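The robots came to the packing room

I pack orders at the Ilton site, and since July part of that work has belonged to a pair of arms that management calls Clarkix. I don't. I call them the arms. 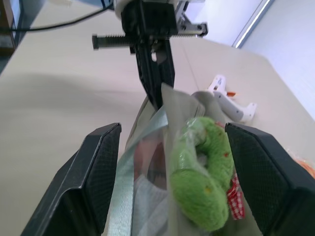
The pitch we got in the canteen was that we'd be "freed up for better tasks." I have been waiting to meet one of those better tasks. What I've got so far is a stool, a screen and a red button, and I press the button when a bag goes wrong. On my first full shift with them I pressed it 300 times. I know because the screen tells me, and it tells my supervisor too.

Soft stuff in thin plastic is hard to handle. Any of us could have said so before the contract was signed. You learn it with your fingertips – how much air is in the bag, whether the thing inside is going to slide, when the film is about to split. Two gripping fingers don't have that, or they don't have it yet, and "yet" is a word I've heard a lot this summer.

Then there are the numbers. The slide in the canteen said 399 bags a shift for each station, rising to 1456 once the system had "settled." I asked what settled meant and was told it depended on product mix. Product mix is what we do all day! Every small gift order is a different shape.

Lesego Ngubane, who trained me at the old Orkcombe building, is more generous about it than I am. Her wrists were bad by the end of every December and she says she won't miss the sealing bench. Fair enough. I don't miss it either. But there used to be 6 of us on that side and we talked, and now there are two on stools facing different ways, and the others went to returns or took the payment.

The people from Magagula who come to adjust the arms are perfectly nice. One of them asked me how I pick up a bag, and wrote down my answer. I'd have liked to see that on my pay slip. I've asked whether the button job gets its own grade, and the reply was that it's under review until the fall.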